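Purnden home energy monitor, four weeks of use

I bought the Purnden in April, after our electric company announced the new evening rates. It has two clamps for the main wires and a small display for the kitchen. The electrician needed 40 minutes to put it in.

The readings are good. In the first full billing period it showed 1052 kilowatt-hours, and the bill said nearly the same. I also learned that our old water heater takes much more than I believed — this alone was worth the price for me.

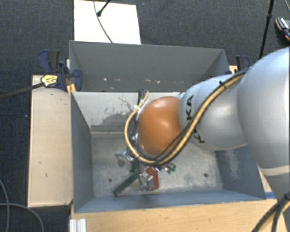

Guilan Lü wrote to me that hers lost the connection to the router 4 times in May, and that each time the hours in between were missing from the chart. With mine it happened once, at night, and I had to enter the password again.

The app is the weaker part. The rate table accepts only two prices per day, and our company has three, so the cost in dollars is always a little wrong. The manual is short and does not mention solar panels.

I would buy it again for the readings, but I wait for a better app.

Natália Vlček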